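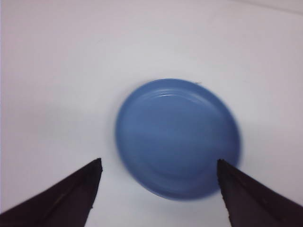

The Blue Plate

Madalena Louro kept the blue plate back until last. The rest of her mother's crockery had gone to the Delić shop on Tuesday, 144 pieces in 12 boxes, and Mr Delić had written her a receipt without looking up.

"No plates in blue?" he said.

"One. It isn't part of a set."

It had been, once. There were six when her parents moved into the house at Estach. Her brother dropped two on the back step. One went to a neighbour with a slice of cake on it and stayed there. What became of the other two her mother would never say, though she went quiet if anyone mentioned the summer in Nisatach.

Madalena put the last one down on the white worktop and looked at it. It was a plain thing, with a raised rim and a shine on it from the light overhead. She had eaten boiled eggs off it, and toast, and once, when she had measles, nothing at all for a whole afternoon while her mother sat there and waited.

Her phone rang. It was her brother.

"Did you get much for it?"

"Thirty."

"For everything?"

"He said people don't want dinner services."

She heard him shut a door at his end. "What about the blue ones?"

"There's only the one."

"I know there's only the one," he said. "I was asking if you'd sold it."

She told him she hadn't. He said he would drive over after work, and did she want anything bringing. She asked for bread and half a dozen eggs.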